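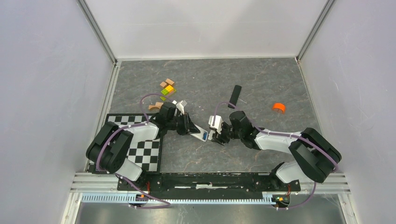
Dark gray marbled work top: which specks are dirt and which are the pattern?

Cliltamance Help > Home and Workshop > Surfaces
200 views, 3 replies

Ona Jaunzems

I have a work top in dark gray with thin light veins, a few faint brownish lines and a great many tiny pale specks. The specks are the trouble. Some were put there by whoever designed the thing, and some, I strongly suspect, are dust. I've spent a good part of January scrubbing at a spot by the left rail that I now believe is decoration.

It has pale walls on three sides, so whatever lands in there tends to stay in there. Wiping toward the back just parks it all along the narrow white strip at the foot of the wall, where I get to look at it from the front.

I have used dish soap (streaks), glass spray (different streaks) and a cleaner called Nirnum that a shop sold me for 13 dollars and that smells like a pear having a bad day. Every one of them leaves a haze that I can only see when I've sat down.

What I'd like to know:

Is there a way to tell dirt from pattern without scrubbing every square inch?
How do I get rid of the haze?
I don't know if it's real stone. Does that matter?

I'd also take any opinion on whether dark tops are a mistake in general, as I may be replacing the one in the kitchen and my husband has already circled a black one in the catalog.

Laine Kairys

I've lived with a top like this for years, so my sympathy is real but limited.

For the specks, turn off the overhead light and lay a flashlight down on the surface so the beam skims across. Dust sits up and throws a little shadow. Pattern doesn't. You will be horrified, but you'll know. A clean fingertip does the same job if you have patience and only one speck.

The haze is almost certainly leftover cleaner, and you're adding to it each time you go after it with a new product. Stop buying things. Get a bowl of warm water and two microfiber cloths. Wipe with one, wrung out hard, then dry right away with the other, before the water has a chance to make up its mind. It may take three or four goes to lift what's already there. Change the water when it goes cloudy.

Wipe from the back wall toward yourself. Start in the corners, by the metal strips, with the cloth folded over a plastic spatula, and pull everything to the front edge. Don't go side to side or you'll fill up the seam along the rails, and then you'll be back here in February asking about toothpicks.

Does it matter if it's stone? Yes, a bit. Until you're sure, keep vinegar, lemon and anything gritty away from it. Real marble will etch, and an etched mark on dark gray looks like a speck that never leaves. If you can see an edge or the underside, check whether the veins carry on down through it. If they stop at the top face, it's a printed or surface pattern and you can relax about the lemon. Still no scouring powder.

White things on a dark top look very sharp, I'll give it that. So does flour. 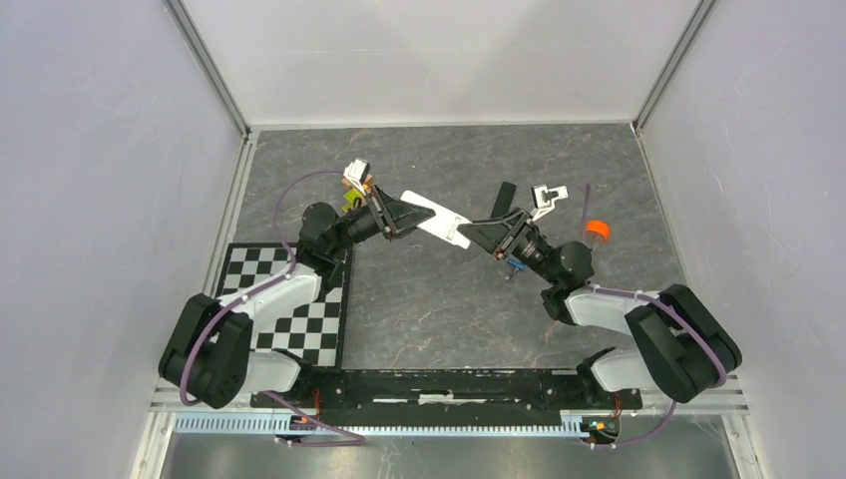 Porel

Get a white one

Siliņa

Porel, a white one shows coffee. I had white. I had 39 rings on it, all from the same mug.

To the original poster: Laine's flashlight trick works. I'd only add that you should run a dry cloth over it BEFORE the damp one, or you're making very thin mud. And wash the cloths without fabric softener. Softener was my haze for an entire summer and I blamed the water company.

As for your husband and the catalog, ask for a sample piece and leave it next to the sink. Don't clean it. Black with no pattern at all is worse than yours by a factor of 1,000, and he can find that out for free.

Ona Jaunzems

Flashlight done. The spot by the left rail is decoration. I'd like those hours back. Two damp wipes in, the haze is thinner, and the Nirnum has gone to live under the sink. I can't get at the underside to check the veins without moving more than I want to move, so no lemon.

The sample has been ordered.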